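Trying out the Surkel two-arm teaching kit
Project report, Ajayi group

Our project was to see whether beginners could get the Surkel kit, supplied by Plekport, to put cups on a rack. We loved it! The guide runs to 526 pages, but we only needed two chapters to get both arms moving.

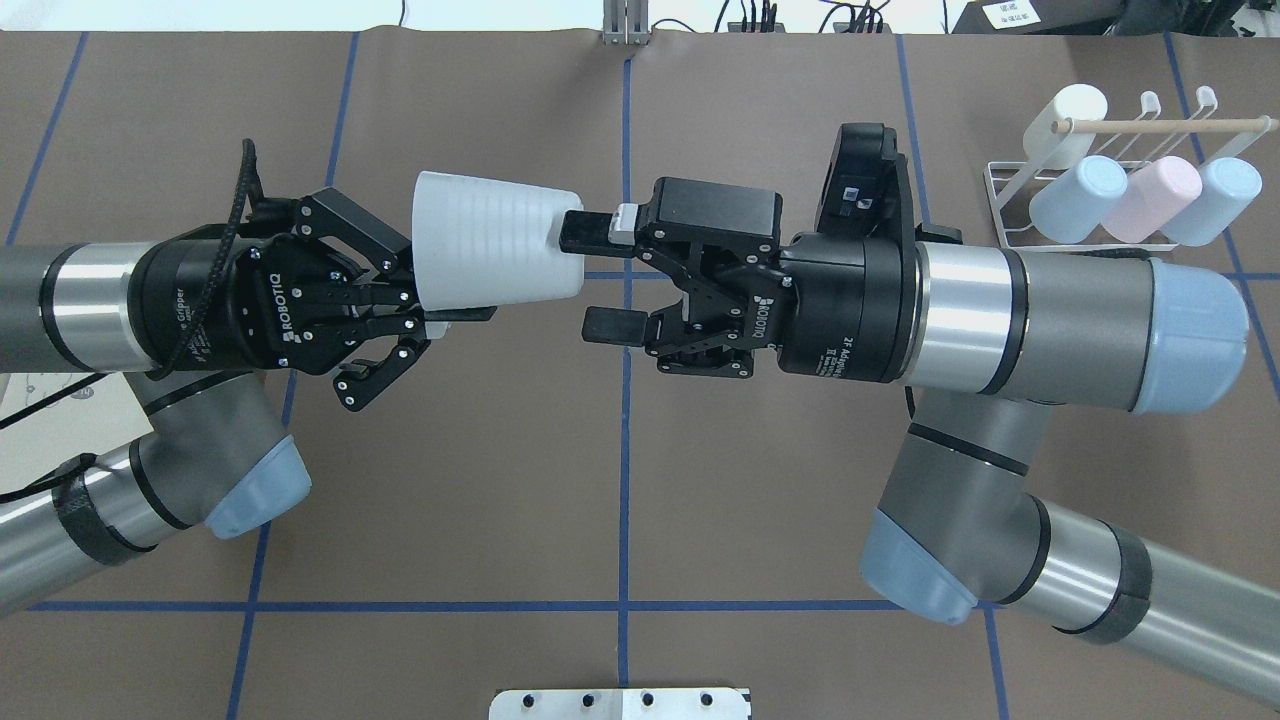 White cup between the two grippers.

Handing over was the fiddly bit — the pads have to meet the rim squarely, so we slowed both arms right down.

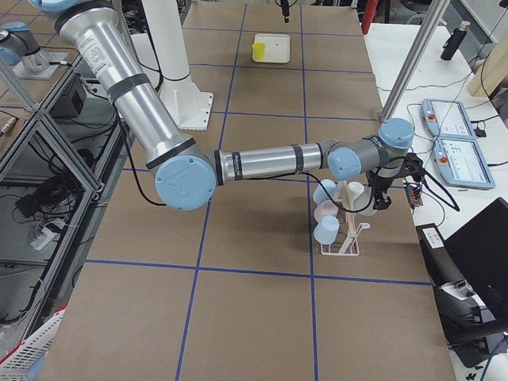
Saving positions one by one took patience, and the Grumemard software let us replay any step, which we used constantly.
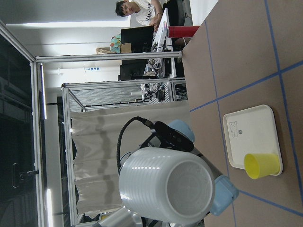
Does the kit suit a first-year group?
With a supervisor for the first 5 hours, it should be fine.

We logged 2695 moves by December, and the tape grid made resetting much quicker.
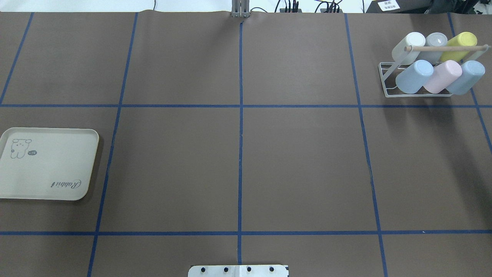 Ajayi thought we should have tested heavier cups too, and would like the next group to start there.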